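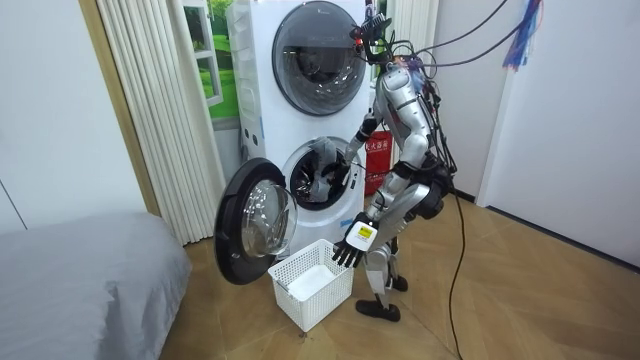 Kowalchuk Cup

The Kowalchuk Cup is a yearly high school volleyball tournament held each April in the river town of Plusen, and it has grown over the years into one of the friendliest (and loudest) weekends on the local sports calendar. It began as a single afternoon of matches between Plusen and its neighbor Kunell, played in a gym with seats for 79 people, and many families in both towns still like to talk about who managed to get in.

Today 13 schools take part. Teams play short pool matches on the first day, best of three sets, and the top four go on to the semifinals, which are played the next morning after a pancake breakfast that draws nearly as big a crowd as the volleyball does.

The best known match is probably the final of April 9, 2023, when Jendeck, a small school that had never before made it out of pool play, beat Kunell in five long sets in front of 928 fans. Jendeck's coach, Ehsan Sadeghi, had been an outside hitter for Kunell in his own school days, and he was cheered warmly by both sides of the gym. The fifth set alone lasted roughly 52 minutes, with several long stops while the officials sorted out the score sheet.

See also: Plusen High School; Volleyball in Kunell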